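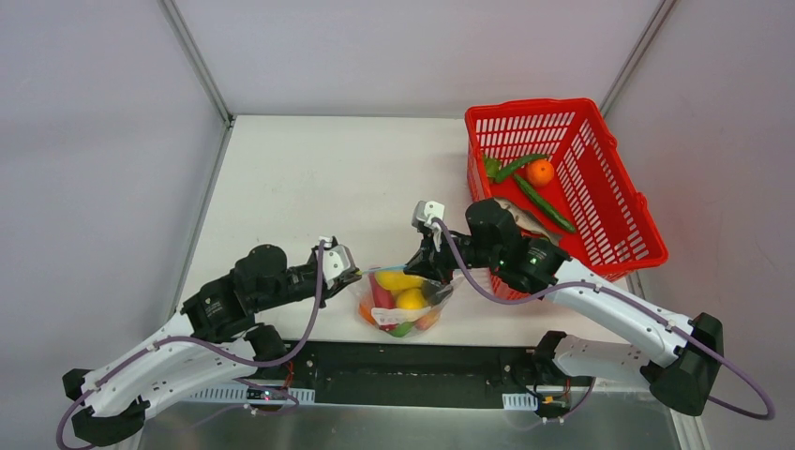
Ticket 177
Subject: Produce bags coming open in the red baskets
Opened by: Carleen Fairweather, Clesurine Grocery Pickup
Assigned to: Bronwyn Cartwright, Ornier Customer Care
Status: Closed

Carleen Fairweather, 8:40 am
Good morning, and I hope this is the right place to send this! I wasn't sure whether to pick "Bags" or "Packing supplies" on the form, so I went with bags. We switched to your clear produce bags in December, the ones that come 300 to a box, and for the most part we've been very happy with them. They're easy to see through, so whoever is packing can tell at a glance if the wrong fruit went in.

The trouble is that they won't stay closed. We give the neck a twist, tuck it under, and set the bag in one of our red plastic baskets until the customer comes by. By the time we lift the basket off the shelf, the neck has sprung open and something has rolled out. Yesterday it was a lime that got down under a carton of eggs (the eggs were fine, thank goodness). We do 60 pickups on a busy afternoon and I can't have people re-bagging every one of them.

Is there a trick to it, or did we get a bad box? The number on the side is 610 if that helps.

Bronwyn Cartwright, 10:15 am
Hi Carleen, you picked the right form, don't worry. Thank you for the box number, that saved me an email. I looked up 610 and there are no other complaints against it, but I don't want to rule it out yet.

Could you tell me a few things when you have a minute?

How full are the bags when you twist them?
Do they go into the basket neck up, neck down, or on their side?
Are you packing straight out of the cooler?

If you still have an older box somewhere, please try a bag from that one too, with the same fruit in it.

Carleen Fairweather, 1:20 pm
I asked the others, because I'm at the counter most of the day and Cameron and Trudy do nearly all the bagging. Cameron Sheehan fills his about halfway and lays them on their side. Trudy Harawira fills hers nearly to the top, because she hates using two bags where one would do, and she stands them up. Hers come open more. Citrus and peppers come straight out of the cooler, but the bananas don't, of course.

We did find an older box behind the paper towels. Trudy packed the same oranges in one bag from each, twisted them the same way, and went off to lunch. Both were open when she came back. So I suppose I owe box 610 an apology.

Bronwyn Cartwright, 2:05 pm
That's a really useful test, please thank Trudy for me. I'd say the box is fine and we should look at the closing.

This film is soft and quite springy, and a twist by itself relaxes fairly quickly, especially with round things inside pushing outward. I checked with Heather Stubbs on our packing desk and she suggests the following.

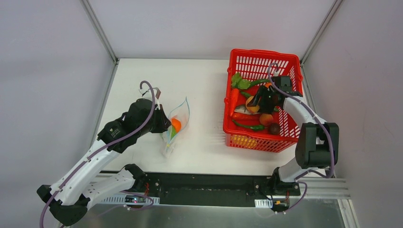 1. Stop at two-thirds full. Leave enough empty bag to get your whole hand around.
2. Lay the bag flat on the table and press the air out from the bottom toward the opening.
3. Twist the neck three full turns, fold it over, and put a paper band or a bit of tape on the fold.
4. Set it in the basket with the fold underneath, on top of anything heavy and beside anything that can roll.

Step 2 is the one people skip. I can send you a roll of the Vídalín paper bands to try at no charge — they peel off without tearing the film, so customers can reuse the bag.

One more thing about the baskets. If the insides have slots, run a finger along them and feel for rough spots. A little burr of plastic will catch the neck of a bag as it goes in and pull it loose.

Carleen Fairweather, 4:50 pm
Well, we did all of that this afternoon, with plain tape for now. No loose fruit so far! Trudy grumbled about two-thirds full but she came around once she saw how much flatter they sit. Cameron went through the baskets and found a rough spot on one, right below the rim, which he's taken a nail file to.

Yes please to the paper bands. The address on our account is still the old one, so please use the Zoken Street one on the last invoice.

Bronwyn Cartwright, 5:10 pm
Wonderful. Bands are going out tomorrow to Zoken Street and I've corrected the account address. I'll leave this open until they reach you.

Carleen Fairweather, 9:05 am
Bands arrived, and they hold nicely, even on the cold peppers. Fine to close. Do they come in a wider size for the potato bags?

Bronwyn Cartwright, 9:30 am
They do, I'll open a separate ticket for those and copy you in. Closing this one.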